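May 23, 2019

So this is my half of the write-up for the Corkham tool-sorting project. We named the arm Jakeo (long story, mostly about snacks) and its job is pretty simple on paper: tools go between a crate and a pegboard, and every tool has its own white stand.

My part was the layout, and I was pretty rapt with it! The pegboard lies flat on the table, so we can shift the stands between runs. The handle on the teal crate was the thing I kept arguing about, because the gripper has to work around it whenever it's up. I wanted it off. I lost that one.
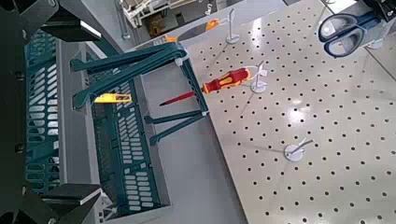 ## What gave us grief

Glare, mainly. The board is glossy and the overhead lights bounce straight off it, and then the holes wash out. I spent a whole arvo moving the table 400 mm one way and back again.

We logged 300 runs in the end and 12 of them got chucked out for bad lighting. The scissors were my favourite to watch, the screwdriver my least. Next thing on my list is trying a matte board in October.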